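Planning a Wedding Exit – Week 4 Handout

Hi everyone! These are the notes I promised from last session, cleaned up a bit (my whiteboard handwriting is a crime, I know). We spent so long on processionals that we barely got to the other end of the day, so this week is all about the exit: how the couple leaves, who lines up, what gets waved or rung or lit, and how you keep it from falling apart at the end of a long night when half the guests have their shoes off.

First, the words. When I say "exit" I mean the planned one, with guests lined up. Some venues use it for the walk back up the aisle, which we're calling the recessional in this class. Please keep the two apart in your timelines, or your DJ will play the wrong song at the wrong door. I have watched this happen and it was not fun.

Real exit or staged exit?

A real exit is the last thing on the schedule. The couple walks out, gets in the car, and goes. A staged exit happens earlier, usually right after cake or during a lull in dancing, and then everyone goes back inside. I used to be snobby about staged exits! I've come around. The photographer is still on the clock, grandparents are still there, and the couple can go back in and dance till closing.

Questions to ask before you pick one:

When does the photographer's coverage end?
Does the couple want to stay to the very end?
How far is the door from the road?
Is there a noise rule outside after a certain hour?

That last one matters for bells and for anything with singing. Check the venue contract and don't go by what the last planner told you.

What guests hold

We went through the common choices on Wednesday, so I'll be quick.

Ribbon wands. My favorite for beginners. They don't need lighting, they don't need sweeping, and kids love them. They do tangle, so lay them flat in the box with the sticks all pointing the same way. If you stand them up in a bucket before the ceremony, the wind will braid them for you.

Bells. Lovely sound, small, and people take them home. Hand them out late. If they're on the chairs at the start you'll hear them all through the vows.

Bubbles. Great outdoors, slippery on a smooth floor. Open one tube from every box beforehand and test it, and ask guests to blow up and over the couple, never straight at faces. Silk spots. Ask me about the dress sometime.

Sparklers. Only where the venue says yes in writing. Get the long ones, have buckets of sand at both ends of the line, and keep them out of little hands. Light from the middle of the line outward so the middle doesn't wait on the ends. I'd put an adult you trust every few guests, with a lighter that works in wind.

Dried petals or lavender. Smells wonderful, needs cleanup, and some venues charge for it. Scoop it into paper cones so nobody has to dig around in a shared basket.

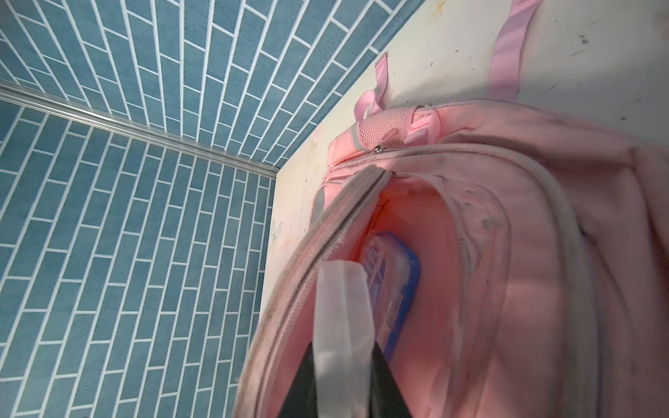
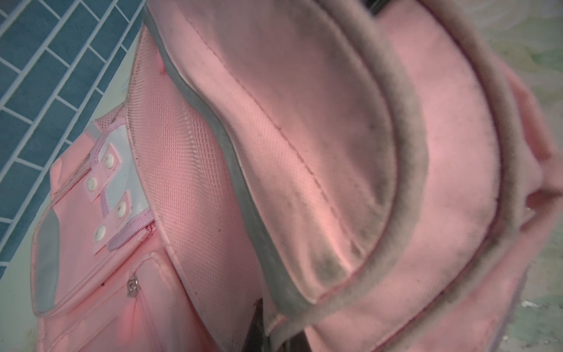
Clunasow Continuing Education – Department of Events and Hospitality

Building the line

Now the part everybody skips in their homework! The line itself. You want two rows facing each other with a path between them wide enough for two people and one big skirt. Too narrow and the couple has to go single file, too wide and it looks like nobody came.

Let's use the Feyisa wedding, our practice case, again. There are 41 guests on the list. You could do two long rows, but at that size I'd rather pack people shoulder to shoulder in a shorter line close to the door. Short and full beats long and patchy, every time. Put the tall cousins at the back and let the kids come forward. The photographer stands at the far end, walking backward, with someone behind to steer.

Allow 10 minutes to get everyone outside. It sounds like a lot until you've tried to get an uncle away from the bar. Your script for the DJ or band leader should have one clear announcement, then a repeat, then the song. Write it out word for word. Mine usually goes:

"Friends, please head out the front doors and pick up a ribbon on your way. We're sending the newlyweds off!"

Keep the couple back, somewhere quiet with water and a chair. It might be the only time all day they get to be alone – let them have it. Somebody (you, probably) stands with them and waits for the signal.

The walk

Tell them to go slowly. Then tell them again. Everybody runs! Ask them to stop once in the middle for a kiss and to look at people's faces on both sides. If there's time they can go through twice, and the second pass is often the better one since they've relaxed by then.

The car should be parked facing out, with bags already in the trunk and the keys with the driver. Check the bags against a list. Overnight things, chargers, any medication, the marriage license if it's traveling with them.

Rain plan

Write one even for a dry month. A covered porch works, and so does a lobby, or the dance floor with the doors open at the end. Ribbons and bells move indoors with no changes. Sparklers don't, so have a second choice already in the boxes.

Homework

Read the chapter on closing timelines in the Wevoment workbook. Then write a one-page exit plan for the Feyisa wedding, set at the Uvier ballroom. Include the announcement, a sketch of the line, what guests hold, and your rain plan. Sketches can be ugly, mine always are.

Zewditu Lencho is visiting in September to talk about working with live bands, so start saving up your questions about cues and last songs. Bring your exit plan to that one too, she's offered to read a few out loud and mark them up with us.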